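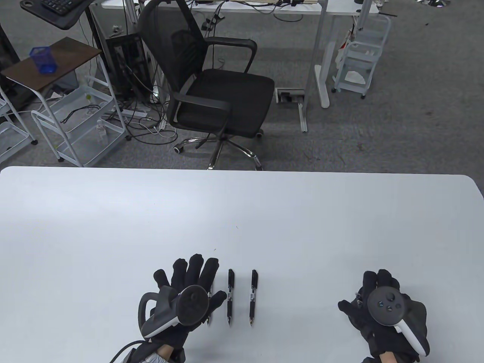
Bautista Maldonado wants it on record that a pen is either in the cup or it is lost, and that a dataset with a third option is a dataset about excuses. The comment came in before the first version had finished uploading. It has been added to the known issues, where it has company.

Search this repository Go

# Sostier Desk Items: pens, chairs and other things left out

October
By Domingo Sosa

## What this is

A collection of pictures of office tabletops and the things people leave on them, with notes. Mostly pens. We set out to cover the whole range of desk life, and desk life is mostly pens.

The current release has 200 pictures across 24 layouts. A layout is one arrangement of furniture plus whatever is lying on it. Move the chair a foot to the left and it's the same layout. Swap the chair for the other chair and it's a new one. We argued over this for most of an afternoon and I would ask you not to reopen it.

## Where it comes from

Everything was laid out in the Prurmont office, second floor, on white tables over gray carpet. If you were hoping for walnut and lamplight, try somebody else's README. The palette runs white, gray and black, with black pens, and the occasional chrome chair base for glamour.

The Wellar room was used for a few early layouts and then given back to the people who had booked it.

## What's on the tables

Pens, in ones, twos and threes. The three-pen layouts are the ones people ask for. They run parallel, lengthwise to whoever is sitting there, with clips showing where they show and the tips toward the near edge. One pen is often partly behind a hand. Annotate it anyway. A hidden pen is still a pen, whatever Bautista's cup theory says.

Other items, depending on the layout:

- notepads, blank or with one line of a grocery list
- cables going somewhere
- paper clips, which we regret
- a stapler with no staples in it, labeled `stapler`

Furniture counts as context. It gets a label and nothing more. That covers chairs, desks in back, desk legs, and the metal covers of floor outlet boxes. The outlet covers were left out of the first draft of the guide, and three annotators separately filed them as "tray."

## Labels

Each item gets a name, a position note and a visibility value.

`name` is the plain word. Write `pen`. Don't write `ballpoint` unless you can see the ball, and you can't.

`position` is given from the sitter's side: near, far, left, right, middle. In a row of three, number them left to right. An earlier version numbered them by how nice they were. That was a Van Leeuwen idea (the project, now retired) and it did not survive a second annotator.

`visibility` is `full`, `part` or `guess`. Use `guess` when you know there's a pen under there because you put it there yourself. We keep those out of the main file.

Clips and metal tips can be noted in the free text field. So can opinions, though they'll be removed.

## Files

`layouts.csv` lists the layouts with a one-line note each. `items.csv` has a row per labeled item. `guess.csv` is what it sounds like. Pictures sit in folders by layout, and the folder names have no spaces in them anymore - you're welcome.

## Known issues

- Pens are overrepresented. See above.
- 62 rows in `items.csv` used `biro` and were changed to `pen` by search and replace. Please report any strange-looking words in the notes.
- Spacing between pens is never even. Domingo tried a ruler once (yes, that's me) and the results looked like a shop display, so those layouts were dropped.
- Small objects on the far desks are labeled `misc` in bulk. If you can tell a charger from an eraser at that distance, the contribution guide is open to you.
- No cup within reach of the pens. Bautista has offered to bring one.

## Good uses, less good uses

Fine for testing whether something can find long thin objects on a pale surface, for tidying studies, and for checking labels against each other. It's weak on variety. Anything trained only on this will believe that all carpet is gray and all offices are calm.

Please don't use it to draw conclusions about how the people at Prurmont work. Somebody already made a chart.

## Changes

Version 2 adds the outlet covers, drops the ruler layouts and splits out `guess.csv`. Paper clips are frozen until further notice.

## Contact

Open an issue and mention the layout number. If it's about paper clips, put that in the title so I can get to it last.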